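Clistbridge Table Settings: Read Me First

Hello, and thank you for stopping by. Clistbridge is a collection of short written notes and pictures about small things set out on a table -- mostly fruit, bowls, cups and the odd spoon. It began as the back half of a bigger household list called Flullasum, and it grew until it seemed kinder to everyone to give it a home of its own.

What is in it

There are 3720 entries in this release. Of those, 3650 have a finished note and a picture that belong together, and the rest have a note only. Each note says what is on the table, what sits next to what, and which thing a person would naturally pick up first if they were tidying. We kept the wording plain on purpose, the way you would talk to someone across the kitchen.

The fruit and bowl entries

This is the part people write to us about most, and I confess it is my favorite too. The idea is as simple as it sounds: one piece of fruit, one bowl, and the fruit belongs in the bowl. In the strawberry entries the bowl is small, pink and shallow, and the berry lies on its side a little way off with its green top still on. We file these under "fruit outside bowl", and that label stays put however close the two happen to be. 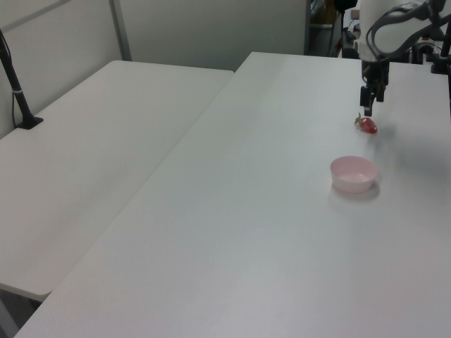

How the notes are written

Colors come first, then the name of the thing, then where it is. "Pink bowl, right side of white table" is a good note. "Nice bowl" is a lovely thought but does not help anyone find it! If a berry has its leaves, please say so, and say which way they point if you can tell. Older notes from the Ursu folder put the place before the color, and we are slowly turning those around.

Known gaps

Bowls are nearly always shown from the same few sides. Strawberries outnumber every other fruit, with 225 entries to themselves, and pears are badly neglected. The word "dish" still turns up in places where we meant "bowl" -- searching for both will save you some grief.

Changes

Sun 29 November: added 200 notes from Sidthorpe, fixed the spelling of "saucer" throughout, and merged the two cup lists.
May: first release, bowls and cups only.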